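Student team moves to second stage of sorting cell project

Pummont College's automation class has begun the second stage of its sorting cell project, in which a robotic hand has to pass light household items between a table, a bin and a conveyor.

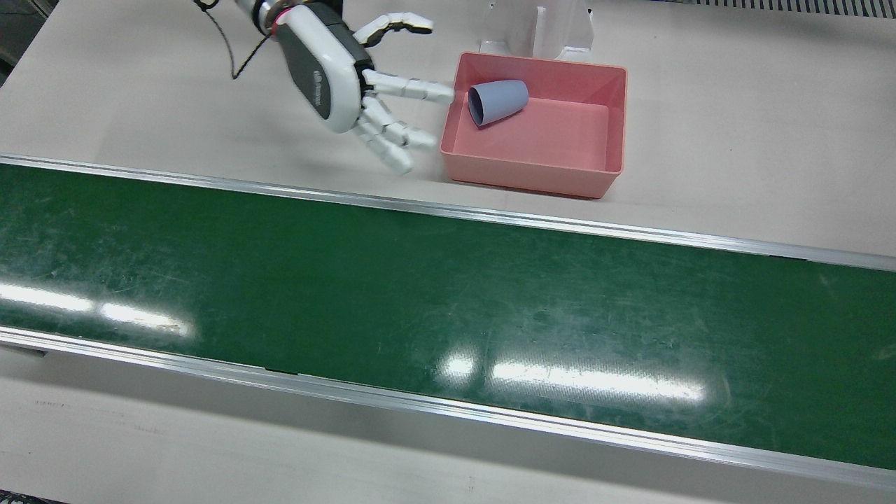 The project runs over two terms and counts towards the practical mark in the control systems module. In the first stage, completed in November, students wrote the motion routines and tested them with the conveyor stopped. The second stage adds belt movement, a fixed cycle time and a log of every attempt, including those ended early by the operator.

Teams of 4 take turns at the cell. One student runs the control program, one sets out the items, one keeps the log and one stands by the stop button. The roles change after each block of runs. The class is split into 7 teams, all using the same hardware, so most of the programming is done away from the cell and checked against recorded joint positions before any time is booked on it.

Cups have given the most trouble so far. A tapered cup standing upright can be gripped from the side with little adjustment, but the same cup lying down presents a different outline depending on which way the mouth is turned, and it tends to roll when a finger touches the wall before the thumb has closed. Two approaches are being compared. The first places one finger inside the mouth and closes the thumb against the outer wall. The second closes all the fingers around the body from above. The first needs a more accurate approach position. The second is more tolerant of position error but needs more clearance, and the bin wall gets in the way if the cup is lying close to a corner.

The bin position was also changed during the first stage. It had been placed at the far end of the table, where the arm worked close to the limit of its reach and the wrist could not turn far enough for a side grip. It now sits beside the conveyor rail. This shortened the transfer path, although the routine must lift each item clear of the rail before it moves across the belt.

Lighting remains an open problem. The belt surface is glossy and reflects the overhead lamps, and the vision program used in the first stage sometimes marked a bright patch as an item. Students have tried masking fixed areas of the picture, which works while the lamps stay where they are but leaves parts of the belt unchecked. A second method compares several successive pictures and discards anything that does not move with the belt. It is slower, and the team responsible for it is still reducing the processing time.

The log held 3,878 attempts at the end of the first stage. Each entry records the item, its starting position, the grip used, the result and a short code for the cause of any failure. The codes were revised after the first few weeks – the original list had a single entry for a dropped item and did not separate a poor grip from a release at the wrong point. Older entries have been left under the original code and are excluded from the comparison of grips.

Each team must complete a further 1,000 attempts in the second stage. Marks are given for the quality of the log and the written account of failures as well as for the success rate. A team that changes its grip routine part of the way through must state the attempt number at which the change was made, and the two sets of results are reported separately.

The arm cable has been added to the pre-run checks. It has to hang with enough slack for the wrist to turn fully, but a loop that is too long can drag over the table and shift an item before the grip starts. Teams now move the wrist through its full range at low speed before the first run of each session and enter the result in the log.

The control program was written by students using the Medeiros motion library, with a separate module for the hand. An earlier version sent finger commands one after another, and the thumb often arrived late. The current version sends them together and waits for all joints to report before lifting. Belt speed is set from the same program and cannot be changed while a run is in progress.

At the end of the stage, two teams will be chosen to take their routines to the Plornia student automation meeting, where entries are run on an unfamiliar set of items. The class last entered under the team name Prodham and will use the name again. The item list is not released before the meeting – teams are told only the maximum size and weight.

Cell bookings for the second stage are open to all teams in the module. Time not claimed by noon on the day before is offered to the next team on the list.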